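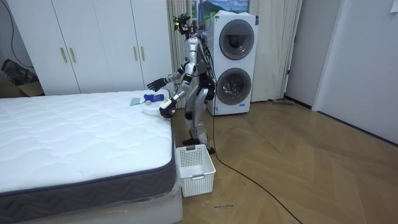
A bare mattress on a herringbone wood floor.

Mattress care is the set of routine measures used to keep a mattress clean, dry and evenly supportive over its service life. It covers surface cleaning, stain treatment, airing, rotation and the use of protective covers. Practice varies with the type of core, and manufacturers' instructions take precedence over general advice.

Soiling
During use a mattress takes up sweat, skin oils, shed skin and household dust. Dust mites feed on the shed skin and do best in humid bedding. Most soiling stays in the cover and the first layer of padding, but liquids can travel down into foam, where drying is slow. Latex and polyurethane foams are damaged by soaking, and innerspring units may rust.

Dry cleaning
Loose matter is removed before any liquid is applied, as wetting tends to bind dust to the fibers. Vacuuming with an upholstery nozzle is the usual method. Brushing is used for crumbs and grit and follows the line of the stitching.
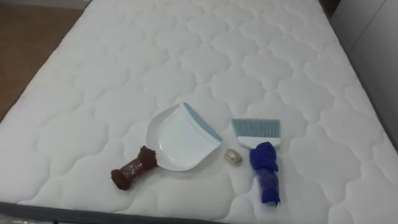
Quilted covers need more passes than flat ones, as debris settles in the seams. Tufted covers present the same problem at each tuft, and the tape edge around the border is often missed. Baking soda is sometimes spread over the surface to reduce odor and then vacuumed off. Its effect on deep odors is limited.

Stain treatment
Protein stains such as blood are treated with cold water, and heat is avoided because it sets them. Oily stains call for a mild detergent. Enzyme cleaners are used on urine and need time to act – the label gives the contact period. In all cases the area is blotted from the outside inward.

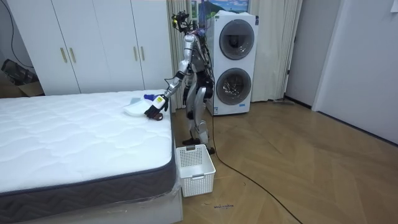 Liquid cleaners are applied sparingly, and the amount used matters more than the brand. Pouring from a bottle wets the padding unevenly and is discouraged. A trigger spray bottle aimed down at the cover, with a white cloth within reach for blotting, is the common arrangement. Colored cloths may transfer dye to a damp cover. In a 2017 guide for hotel laundries, Wahyudi Setiawan advised a full 10 minutes of blotting and air drying before a second application.

Airing and rotation
After damp cleaning the mattress is left uncovered until dry to the touch, with windows open or a fan running. Slatted bases allow air to reach the underside. Single-sided models are rotated head to foot but are not flipped.

See also
Bedding
Box spring
Mattress protector
Upholstery cleaning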